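Crafts > Yarn & Thread > Tutorials > Blocking a crochet collar

How to block a crochet lace collar without losing your mind

I've had this collar on the go since last August, picking it up between other projects, and now that it's off the hook I want to write down how I block these things before I forget again. Every time I finish one it looks like a crumpled bit of seaweed, and every time I panic a little. Don't panic! Blocking fixes nearly all of it.

My collar is worked in Ekomau cotton, the fine one, and it took 486 yards including the fringe I ripped out and did over. The leaf motif is from a booklet by Veronika Ammann that Lakshmi Nadar lent me (I will give it back, Lakshmi, I promise). Any cotton lace will work the same way. Wool is fussier and silk is a whole other story.

What I use

A basin or bowl, a bit of wool wash or plain baby shampoo, two old towels, a foam mat, and rustproof pins. Get more pins than you think. I bought a box of 100 and ran out halfway along the outer edge, so now I have 2 boxes.

Soaking

Fill the basin with lukewarm water and add a tiny squirt of the soap. Lay the collar in and press it down gently until it stops floating. Leave it for twenty minutes or so, go do something else. If you've used a dark color, check the water – my red one bled like mad the first time and I had to soak it over and over until it ran clear. Don't lift the collar out by one end, because wet cotton is heavy and it will stretch right at the neck. Scoop it up with both hands.

Roll it in a towel and lean on it. Don't wring! Then unroll it and roll it again in the dry towel.

Pinning

Start at the center back. I mark mine with a scrap of thread while I'm still crocheting, which saves a lot of squinting later. Pin the neck edge first, all the way around, in the curve you want it to sit in. I trace the neckline of a blouse I like onto baking parchment and put that under the lace (pencil only, ink comes off on damp cotton, ask me how I know).

Then the outer edge. Pull each leaf out to its point, pin it, and go to the matching leaf on the other side. Working side to side keeps it even. If you go straight around you end up with one half bigger than the other, and you have to pull everything out and start over.

The little picots are slow. I put a pin in every single one and listen to the radio. 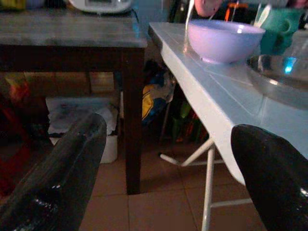 Ironing board and a lavender bowl.

Pressing, if you need it

Once it's dry, and I mean bone dry, take the pins out and look at it. If the foundation row is still wavy, turn the collar face down on a folded towel, put a damp cloth over it and hold the iron just above. Let the steam do it. Flattened leaves look sad and they don't come back without another soak.

Glenys Tapsell asked in the comments last time about starch. I use it on the points only, a weak mix, dabbed on with a brush after pinning. On the neck it scratches.

Next I'm sewing on the button, a glass one from Griresby, and then there's a matching cuff to start.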